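How to set up a shift when part of your job gets automated

When Hedlow started handing its packing lines over to robots, I moved from packing to demonstrating. So my job now is showing the machines how it's done, with a gripper in each hand, and I do a fair bit of it sitting down. Adaeze Haruna started the same week as me and we worked out most of what follows between us.
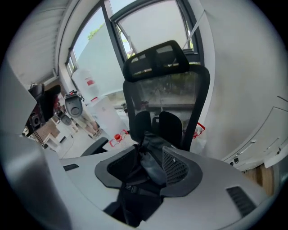
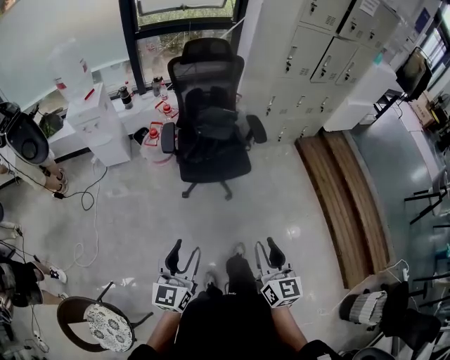

The demo room at Hedlow, with the office chair and the window in both.

First, sort your seat. You'll be sitting far longer than you ever did on the line, so try a few and be fussy! I set mine low enough to get both feet flat, then lift the grippers and check my shoulders aren't creeping up to my ears.

Next, clear the floor around your feet. Cables wander – push them back before you pick anything up, as you can't do it with your hands full.

Then do 5 slow practice moves. Open, close, turn, put down, rest. Keep the marker cubes clean and don't hold them by the printed sides.

Now the bit I got wrong for weeks: pace. On the line I was proud of being quick, but a rushed demo just gets thrown out. My best day so far is 228 good ones, and I had proper breaks. Kianoush Fallahi, who plans our rota, swaps us over every 19 minutes and it's saved my wrists.

Last thing, write down anything odd in the shift log. Old packers know which boxes stick and which lids lie about being shut (looking at you, Doterico), and that's worth passing on.

Do I miss the line? The chatting, yes – the lifting, not one bit. Ask your manager early what your pay grade will be after the change, and get it in writing. Mine took until December.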